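## 5. Recording Demonstrations by Remote Control

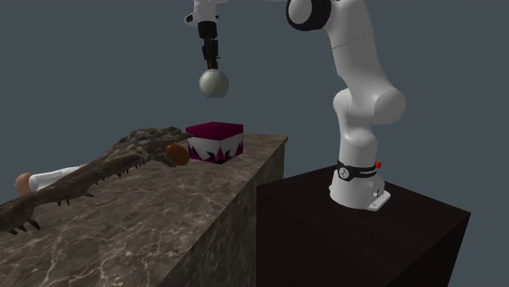 Remote recording in Phí lets you drive the simulated arm from the Skalton hand controller and save what you do as a demonstration. Read section 4 first if you have not paired the controller. The steps below use the Drilletport counter layout, where the arm stands on its pedestal at the end of a marble-textured counter and the objects are set out along the top. The task is to place the ball on the cube. With the ball held in the gripper well above the cube, as it is at this point in the task, the skull and the other objects on the counter stay where they are and act as clutter. Do not move them during a recording unless the task sheet says to.

### 5.1 Before you start

1. Start Phí and open **Layouts > Drilletport > Counter**.
2. Wait for the status line to read `ready`. Textures can take longer to load than the arm does.
3. Hold the controller level and press **Home**. The arm goes to its start pose.
4. Open **Record > New session** and type your operator name. Use the same spelling every time. The training tools group files by this field, and `Prendergast` and `A. Prendergast` are treated as two people.
5. Set the speed limit to 18 percent for your first session. Experienced operators can raise it later under **Record > Limits**.

> **Note:** If the arm drifts while the controller is resting on the desk, recalibrate it (section 4.3). Small drift is recorded as motion and will show up in the trained policy.

### 5.2 Recording one demonstration

1. Press **Shuffle**. Objects are moved a short distance from their last positions. The pedestal and counter do not move.
2. Press and hold the **Clutch** button. The arm follows your hand only while the clutch is held.
3. Press **Rec**. A tone sounds and the frame counter starts.
4. Bring the open gripper over the ball with the fingers pointing straight down.
5. Lower the gripper until the fingers are on both sides of the ball, then squeeze the trigger slowly.
6. Raise the ball clear of everything on the counter before you move sideways. The skull is long and its collision shape is a little larger than the model you see.
7. Move over the cube. Stop there for a moment.
8. Lower the ball until it touches the top face of the cube. Release the trigger.
9. Lift the gripper straight up and press **Rec** again to stop.

If you run out of reach with your hand, let go of the clutch, bring your hand back to a comfortable position, and hold the clutch again. The arm waits. Pauses of this kind are trimmed when the file is saved.

> **Caution:** Do not press **Home** while recording. The return move is saved as part of the demonstration and cannot be trimmed afterward. Delete the file and record it again.

### 5.3 Keeping or deleting a recording

After each recording Phí shows a replay and three buttons.

- **Keep** saves the file to the session folder.
- **Discard** deletes it. There is no undo.
- **Flag** saves it to a separate folder for review.

Keep a recording if the ball was picked up on the first or second try and was on the cube when you let go. It doesn't matter if the ball rolls off after the gripper has moved away, but use **Flag** for those so they can be sorted later. Discard anything where the arm pushed the cube or hit the counter.

A slow, slightly uneven path is fine. Do not try to repeat the same path each time. Approach from different sides when the layout allows it.

### 5.4 How many to record

A full set for this task is 400 demonstrations. Split the work into sessions of 19 or fewer, with a break between them. Grip timing gets noticeably worse in long sessions.

Sets recorded by more than one operator can be merged with **Record > Merge**. All files in a merged set must use the same layout version. Files made before the November update need to be converted first (see Appendix B).

### 5.5 Common problems

**The ball slips out during the lift.** The fingers closed too high. Go lower before you squeeze, so the widest part of the ball is between the fingertips.

**The arm stops and the status line reads `limit`.** A joint has reached the end of its range. Release the clutch, press **Rec** to stop, discard the file, and press **Home**.

**The gripper does not open.** Check that the trigger returns fully. On older Skalton controllers it can stick. Set **Trigger dead zone** to 5 and try again.

**The replay doesn't match what you did.** The computer dropped frames. Close other programs and turn off shadows under **View**.

For problems not listed here, send the session log to Anahera Prendergast at the Plarkthorpe office. Include the layout version and the number of the recording, but not the recording itself.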